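In Defense of the Tomato on the Counter

When I moved to Ogilvie I rented a room with a shared kitchen, and the first argument I had in this country was over a tomato. I had left it on the counter, on a plate, with the green star facing up. In the evening I found it in the refrigerator, between the milk and somebody's mustard. I took it out. The next morning it was in the refrigerator again.

I now have my own kitchen, and the question is settled there, but I see it has not been settled in general. The newsletter of the Sollik market printed a page in September which advised its readers to keep all produce cold "for safety and order." I have nothing against safety. It is the word order that I would like to discuss.

Many people believe that a clear counter is a sign of a well kept home. Everything must go behind a door. I understand the feeling, because my own mother was like this, and in Tirkomden, where I grew up, our kitchen was so small that one loaf of bread made it look busy. But even she kept one plate outside for the tomatoes. In summer we bought them by the crate, and the ones for that day stood on the plate, and everybody who passed could see what there would be for lunch.

A plate is a modest thing to give to one tomato, and I think it is the right thing. In a basket the fruits lie on each other, and you forget the one at the bottom until it reminds you by its smell. On a plate it has air, and it is seen. A tomato that is seen is eaten.

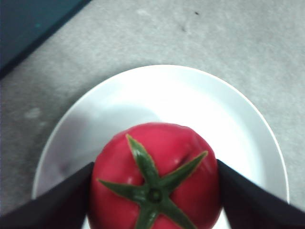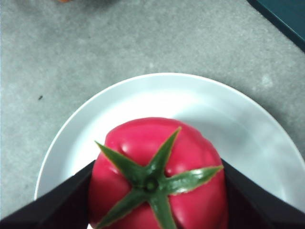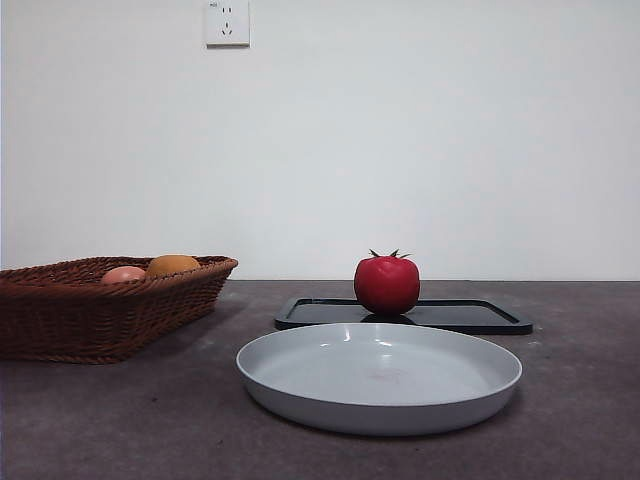 A red tomato with its green star, on the plate in the first two pictures and on the black tray in the third, with the wicker basket to the left.

I must be fair to the basket. I would not like a kitchen without one. It is good for firm fruit, which does not mind company, and a wicker one lets the air through its sides. What I do not like is the large deep bowl that is sold now as decoration, for example the one in the Lusance catalog, at 83 dollars, where the fruit at the top has to be beautiful and the fruit below has to be patient. A shallow container and a plain plate do more for the food and cost less.

There is also the matter of taste. I cannot speak as a scientist, only as a person who eats a tomato almost every day. If it comes straight from the cold, it tastes to me mostly of cold. After a night in the refrigerator the inside is often a little like flour. I know that some people answer that a very ripe one will spoil outside, and they are correct – for that one I also use the refrigerator, and I take it out before the meal and let it wait on the plate for 20 minutes. A rule can have an exception and still be a rule.

My real objection to the page in the newsletter is that it treats food as something to be put away, like shoes. I prefer that a kitchen shows what it is for. A gray counter with one red thing on it looks to me more cared for than a gray counter with nothing.

As for the shared kitchen in Ogilvie, we found an agreement after some weeks. The others kept their tomatoes in the refrigerator, and I was allowed one plate near the wall. By the end of that summer there were usually two or three tomatoes on it, and not all of them were mine.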